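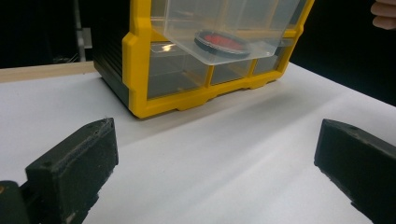

Monday, March 18, 2019

Home from Trarnia at ten to one this morning, ears still humming, and I have been no use to anyone all day. I made two cups of tea and drank neither of them. But I want to get last night down while I've still got it, because the last time I saw Wilavier I told myself I'd write it up the next day and of course I never did, and now all I can remember of it is the coat queue and a very good bit of brass near the end.

So. The hall was the Gurden, which I hadn't been to since they did the floor. It holds 993 standing, according to the notice by the fire door, and I should think they'd sold nearly all of it, though there was a nice bit of space by the left-hand pillar where I always try to end up (something to lean on, and you can see the drummer). The crowd was older than I expected, which was a comfort. Two women in front of me had come over on the ferry and were sharing a bag of dry roasted peanuts, and they offered me some, and I said yes, and we were friends for the evening without ever getting as far as names.

The support were a three-piece with a harmonium. I was ready to be patient with them and ended up buying their CD. The songs are slow and a bit damp, if that makes sense, all the words about canals and somebody's uncle, and the singer hardly opens her mouth, but there was one with a long held chord underneath that made the hair stand up on my arms. I played it this morning over the washing up and it doesn't quite do it at home. Perhaps I need bigger speakers. Perhaps I need a pillar.

Then Wilavier, at quarter past nine, no fuss, just walked on and started. They opened with the first track off Quintana, which I'd hoped they would, and then did the next four in order, so for a while I thought we were getting the whole album straight through, and I was already looking forward to side two. But no! They swerved off into the old stuff, and I'm afraid I shouted. I have loved that second record since I was driving to work every morning in a car with only a tape player, and hearing the bass line come up through the floor like that, with everybody round me knowing it as well – well, I had to have a little word with myself.

I do think Quintana is their best in years, and I know that isn't the general view. People say it's too tidy. I thought so too the first week, and then I had it on during that long wet Sunday and something about the third song clicked, the way the guitar drops out and you're left with just the piano and that cracked voice, and I played it five times running. Last night they stretched it out to twice the length, with the trumpet taking the tune the second time round, and I'd give a good deal for a recording of it. The peanut ladies thought it went on a bit.

Only grumbles: the vocals were too low for the first three songs, the bar had run out of everything but lager by half past eight, and the t-shirts were 50 each for the posh ones with the stitching, so I came away with a badge. Oh, and no encore. They just waved and the lights came up, and half of us stood there clapping at a man coiling up cables.

Missed the last direct train by a whisker and had to go round by the slow one, which stops everywhere, but I had a window seat and the CD booklet to read, so I didn't much mind. There was a lad across the aisle singing the chorus of the fourth one under his breath, slightly wrong, all the way to the bridge.

They're playing again in July, outdoors this time, at some park that takes 3,000. I'm in two minds. I don't love a field, and my knees don't love it either, and you never get the low notes properly in the open air. On the other hand they might do side two. Tickets go on sale Friday at nine and I've written it on the back of my hand, so I suppose that's my mind made up.

Bed now, early. Must ring the dentist tomorrow, and find out what that harmonium song is called, as the booklet has the titles in the wrong order.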